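Kitchen Tips: Stacking and Putting Away, and Whether a Machine Will Do It for You

Every few months a reader writes in to ask if it's worth holding off on a new dish rack or a bigger cupboard, seeing as a robot will be putting the dishes away before long. My answer hasn't changed. Buy the rack.

I've watched the demo clips. The one from Zovbridge that did the rounds in March shows a bowl going into another bowl, nicely centred, with music over top. It runs 28 seconds and has 2 cuts in it. I'd like to see the whole evening's dishes, start to finish, with the sound of the room left in. Clenden's clip is longer and they do leave the fumbles in, which I respect, but it's still a clear table and a tidy set of dishes at the start.

Bowls and cups are the chore everybody picks for these things, and it's a fair test. Plastic is light, it slides when nudged, and a shiny inside throws the light back at you. Put a few sizes together and even a person has to stop and think about what goes in what.

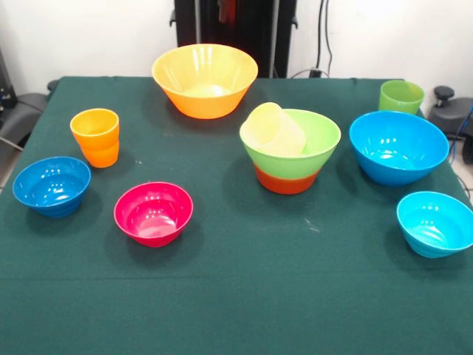
Seven bowls and three cups on a green cloth, with one cup left leaning in the stack.

The leaning cup is where I'd put my money on trouble. It's pale and you can partly see through it, and it's sitting at an angle inside a green bowl that's already nested in another one. You or I would pluck it out by the rim without a thought. A machine has to work out where the cup stops and the bowl starts, then lift the one without dragging the other along. When a company shows me that, done over and over with cups it hasn't met before, I'll change my tune.

In the meantime, some tips for the hands you've already got.

Sort by width before you stack. Biggest on the bottom, and don't argue with it. If you have two bowls close to the same size, start a second stack.

Keep ribbed and stepped bowls apart from smooth ones. They grab each other on the way out and you end up with three when you wanted one.

Cups don't belong in bowls. It saves space for a day and then somebody pulls the bowl. Stand them upside down along the side of the shelf.

Dry plastic properly before nesting. It holds water in the creases far longer than china does, and a stack put away damp will smell by the weekend.

If two are stuck, run warm water over the outside one and put something cold in the inside one. Give it a minute. Twist, don't yank.

Lay a cloth on the counter while you sort. It stops the skating and it's easier on the ears first thing in the morning.

A family's worth of plastic, 13 pieces in our house, takes me about 2 minutes to put away, and that includes finding the one that rolled under the table. Steston says its kitchen unit will be ready for homes "soon". It said so last year as well. Kovalchuk, to its credit, only claims to handle trays in a shop, same tray, same spot, all day long, and I can believe that one.

Next month: getting tea stains out of travel mugs.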